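Brurcombe (Film)

Brurcombe ist eine britisch-irische Horrorkomödie des Regisseurs Cathal Ó Gríofa. Das Drehbuch schrieb er gemeinsam mit Benvinda Serrano, die Hauptrollen spielen Hala Haddadin und Obaidul Roy. Der Film lief zunächst auf Festivals und kam anschließend in eine überschaubare Zahl von Kinos, die er meist nach einer Woche wieder verließ.

Handlung

Die Steuerprüferin Maren Holt (Hala Haddadin) reist im März in das Küstendorf Brurcombe, um die Bücher der örtlichen Fischereigenossenschaft zu prüfen. Die Genossenschaft hat seit 15 Jahren keinen Fisch verkauft, schreibt aber Gewinne. Der Gastwirt Pell (Obaidul Roy) rät zur Abreise, berechnet das Zimmer jedoch für den gesamten Monat im Voraus.

Nach und nach erkennt Holt, dass die Dorfbewohner einem Wesen im Hafenbecken opfern, und zwar bevorzugt Beamte. Die Belege dafür sind vorbildlich abgeheftet. Im letzten Akt stellt sich heraus, dass das Wesen steuerlich als Nutztier geführt wird, was Holt mehr empört als die Todesfälle. Es folgt eine Verfolgungsjagd durch die Räucherei, deren Geografie auch nach mehrmaligem Ansehen rätselhaft bleibt.

Produktion

Ó Gríofa hatte den Stoff ursprünglich als Fernsehserie mit dem Titel Hattar entwickelt. Nachdem zwei Sender abgesagt hatten, kürzte er ihn auf Spielfilmlänge, wobei nach Ansicht mancher Kritiker vor allem die Erklärungen entfielen. Produziert wurde der Film von Herora, einer Firma, die bis dahin mit Imagefilmen für Fährlinien beschäftigt gewesen war. Gedreht wurde in 20 Tagen, davon zwei mit brauchbarem Licht.

Für die Schlusssequenz wurden über 200 Statisten in Ölzeug gesucht. Da sich deutlich weniger meldeten, laufen einige von ihnen mehrfach durchs Bild – ein Mann mit roter Mütze wird zweimal gefressen. Die Musik komponierte Carla Najjar, die das Nebelhorn zum Soloinstrument erhob.

Die digitale Nachbearbeitung übernahm das Studio Dultolar. Das Wesen selbst ist nur kurz zu sehen und besteht überwiegend aus Gischt. 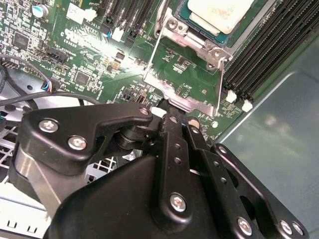 Grüne Server-Hauptplatine in einem grauen Metallgehäuse, davor ein schwarzer Robotergreifer

Rezeption

Die Kritik reagierte gespalten. Gelobt wurde Haddadin, deren Figur dem Grauen mit der Miene einer Frau begegnet, der eine Quittung fehlt. Bemängelt wurde der Mittelteil, in dem eine Gemeindeversammlung nahezu in Echtzeit abgehalten wird, einschließlich der Genehmigung des letzten Protokolls. Ó Gríofa erklärte dazu, die Szene sei in der ersten Fassung doppelt so lang gewesen.

Eine Fortsetzung wurde angekündigt und seither regelmäßig verschoben. Serrano soll eine Drehbuchfassung abgeliefert haben, in der das Wesen Widerspruch gegen seinen Steuerbescheid einlegt.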